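Last updated: November
4 min read

Two arms, one box, and a lot of zip ties

I finally have both arms working in the same box! If you've been following along you know the first one lived clamped to the end of my desk for ages, knocking over my coffee and generally getting in the way. The second one changed everything, because two arms need to stay exactly where you put them relative to each other, and a desk with a wobbly leg is no place for that.

So I built an enclosure out of aluminum extrusion. Most of it came as a bundle of offcuts from Flukbridge, already close to the lengths I wanted, and I only had to recut 2 pieces. Each arm bolts to its own black square plate, and the plates sit on a rail along the front edge. Sliding them in and out to find a good spacing took a whole evening – and I loved every minute of it.

The walls are my favorite part. Bare panels gave me awful results, everything came out the same flat white, so I went to the craft store and came home with patterned paper. Big dark red lacy rosettes for the walls and ceiling, leafy vines for the floor. It looks like somebody's grandmother runs a robotics lab and I wouldn't change a thing.

The wrist cameras took the most fiddling. Each one sits in a printed bracket, and I went through 11 versions of that bracket before I got one that cleared the fingers and still let the lens see the tips (version 7 was beautiful and completely useless). Zip ties handle the cables for now.
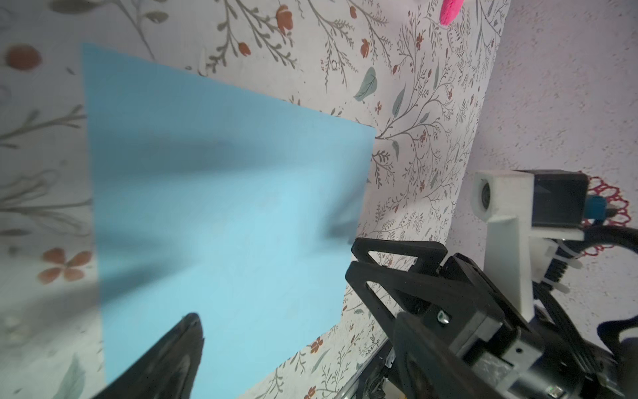
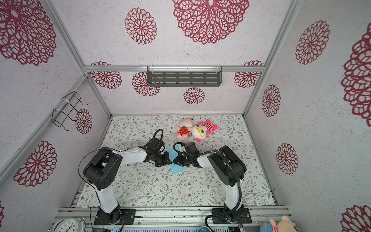
What I'm running it on

The software side is a little program I call Zedau. It reads both arms and all the cameras, and writes everything out to one folder per run. Before that I was using Valtonen, which a friend from the Urkach workshop put me onto, and it was great with one arm but got confused the moment I plugged in the second. Zedau is ugly but it's mine and it starts in one go.

Light blue things on a pale floor are my current obsession. The overhead view handles them fine. The wrist view is harder, as the gripper throws its own shadow right across whatever it's reaching for, so I want to try a softer light up top before I touch the code again.

Still on the list:

- a proper cable run for the right arm
- a brighter lamp with a diffuser
- 200 clean runs in a row with the same settings, then on to 2000 if the servos hold up
- a second box of zip ties

If you have a two-arm setup at home, tell me how far apart you mount yours. I keep going back and forth on it – a little closer and the elbows get scary, a little wider and the grippers barely meet in the middle.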